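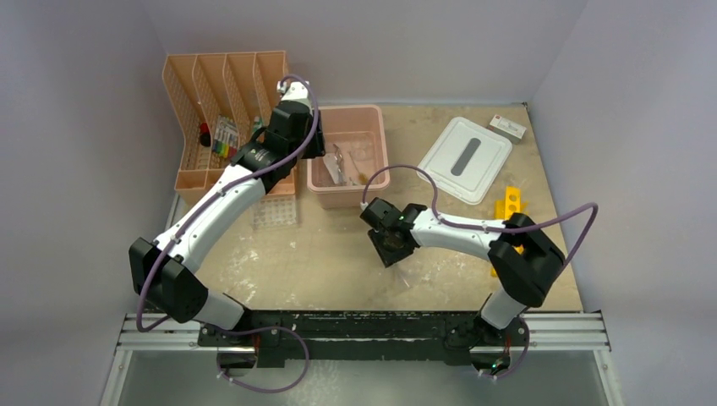
How to Request a Crash Report and Check It Before You Use It

Most people treat a police crash report as the final word on what happened. I don't, and I've read a lot of them. An officer who got there after the cars stopped moving wrote down what people said, looked at the pavement, picked some codes from a list and went to the next call. You still need a copy. Just don't file it away unread.

Step 1. Find out who wrote it

The agency that responded holds the report, and that may not be the one you expect. A crash on Hascombe Road can belong to the city on one side of the light and the county on the other. If you were given a card or slip with a number on it, use that number. If you weren't, call the non-emergency line with the date, the nearest cross street and a driver's name.

Step 2. Ask the agency first

Search for "crash report" and you'll get a page of sites that look official and want 40 dollars. Some of them send your request to the same records desk you could have called yourself. When I requested mine in February, the Admont records window charged 10 dollars and handed it over in a plain envelope. Fees and waiting times vary, so call before you drive over.

Step 3. Read the boring boxes

Everybody skips to the diagram. Start with the top of page one instead. Check:

Date and time of the crash, and whether it says a.m. or p.m.
Street names and direction of travel for each vehicle
Plate numbers and insurance policy numbers
Who is listed as driver and who as passenger
Whether the injury box matches what you told the officer

Nerea Ortuño's report had her going east on a street that runs north and south. It took 3 phone calls to get anyone to agree that this was a problem.

Step 4. Look up the codes

Contributing factors are often just numbers. You need the code sheet for your state, and for the year of the form. Don't trust a chart on somebody's blog, mine included.

Step 5. Ask for a correction in writing

Plain errors of fact, like a wrong plate, usually get fixed if you send proof. Attach a copy of your registration or a dated photo. An officer's opinion about who caused the crash is another matter, and I wouldn't expect it to change. What you can ask is that your own signed statement be added to the file. Some agencies will do it and some will say no. Keep a copy of what you sent either way.

Step 6. Be careful who gets it

Your insurer will probably pull its own copy. The other driver's insurer may call and ask you to "go over" the report on a recorded line. You can tell them you'll call back, then talk to your own company or a lawyer first. The same goes for the friendly letters that show up soon after a crash from clinics and law offices you never contacted.

Last updated Tuesday, July 2, 2019, by Phong Khương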